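그릴게이트(Grillgate) 공용 비품 안내
홈 > 공간 > 비품과 가전 > 냉장고와 대형 패널

안녕하세요, 그릴게이트에서 비품 페이지를 맡고 있는 사람입니다. 예약하시는 분들이 제일 많이 물어보시는 게 냉장고랑 검은 패널이라 아예 한 페이지로 묶었어요. 예전 페이지에는 글이 한 줄씩밖에 없어서 저도 볼 때마다 답답했거든요.

냉장고부터 얘기할게요. 저는 이 흰 냉장고를 꽤 좋아합니다! 안쪽까지 하얘서 뭘 흘리면 바로 눈에 띄고, 그래서 닦는 일도 미루지 않게 돼요. 안쪽 벽에 동그란 팬 통풍구가 있는데 그 앞은 꼭 비워 주세요. 예전에 제가 케이크 상자를 거기 바짝 붙여 놨다가 생크림이 살짝 얼어 버린 적이 있어요(먹기는 다 먹었습니다). 오른쪽 벽에는 선반을 걸치는 턱이 사다리처럼 쭉 나 있어요. 선반 높이를 바꾸고 싶으시면 예약 메모에 적어 주시면 미리 맞춰 놓을게요.

문에는 검은 고무 패킹이 둘러져 있습니다. 여기에 빵가루가 은근히 잘 끼어요. 저는 미지근한 물에 적신 행주로 한 번 훑고 마른 천으로 다시 닦는데, 세제는 거의 안 씁니다. 문을 세게 미는 것보다 끝까지 밀고 잠깐 눌러 주는 쪽이 잘 닫혀요. 음료는 600밀리리터 병까지 넣어 봤고 그보다 큰 병은 눕히지 말고 먼저 물어봐 주세요.

다음은 패널. 크고, 검고, 납작합니다. 텔레비전이나 모니터 뒷면 같다고들 하시는데 저희끼리는 그냥 ‘큰 판’이라고 불러요. 모서리 쪽에 노란 경고 라벨이 하나 붙어 있는데, 떼지 말아 주세요. 보관 자리는 위층이고 예약하시면 원하는 층에 갖다 놓습니다.

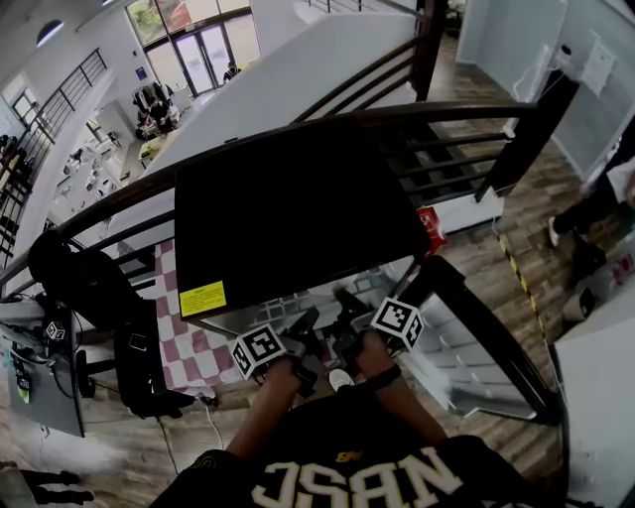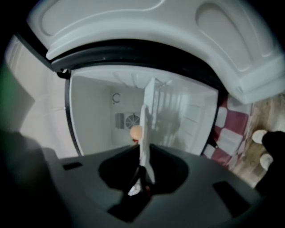 첫 번째는 계단 난간 쪽의 대형 패널, 두 번째는 문을 연 냉장고 안쪽

옮기실 일이 있으면 계단 얘기를 꼭 읽어 주세요. 난간 손잡이는 짙은 색 나무이고 그 아래로 검은 금속 살이 가로로 들어가 있습니다. 패널을 난간에 기대 세워 두면 금방 미끄러지니까 바닥에 내려놓고 쉬시는 게 좋아요. 밝은 회색 계단은 빛을 좀 반사해서 큰 물건을 들고 있으면 발 디딜 곳이 헷갈릴 때가 있습니다. 저는 무조건 둘이서 들고, 아래쪽 사람이 “한 칸” 하고 말하면 움직여요. 좀 유난스러워 보여도 그게 편하더라고요. 나뭇결 바닥에 노랑과 검정 줄무늬 테이프가 붙은 구간에는 물건을 세워 두지 마시고요.

대여 조건
냉장고: 공간 예약에 포함, 따로 요금 없음
대형 패널: 예약 시 메모에 ‘큰 판’이라고 적기
운반 인원: 2명
패널 대여 시간: 한 번에 두 시간, 뒤 예약이 없으면 연장 가능
보관 담당: 샤하브 헤이다리(Shahab Heydari)

자주 오는 질문

음식 두고 가도 되나요?
이름이랑 가져갈 시간을 적어서 붙여 두시면 괜찮아요. 이름 없는 반찬통은 저녁 정리 때 꺼냅니다. 달걀이나 과일도 마찬가지예요.

냄새는 안 나나요?
김치는 뚜껑을 두 번 확인해 주세요, 제발요. 지난 3월에 한 번 크게 고생했고 그 뒤로는 안에 베이킹소다 그릇을 넣었다 뺐다 합니다.

패널을 바깥으로 들고 나가도 돼요?
건물 안에서만 쓰실 수 있어요. 바깥 행사용은 옆 동네 덴델(Dendel)에서 빌려주는 가벼운 것들이 낫습니다. 저도 거기서 빌려 썼어요.

패널은 뭘로 닦아요?
마른 극세사 천이요. 라벨 쪽은 문지르지 말고 먼지만 톡톡 털어 주세요.

예약은 공간 예약 화면의 메모 칸으로 받고 있고, 당일 변경은 오전 중에 알려 주시면 웬만하면 맞춰 드려요. 선반 높이 요청도 같은 칸에 적어 주세요.

관련 페이지: 접이식 테이블 / 레티스(Retis) 행사용 의자 / 계단 이용 안내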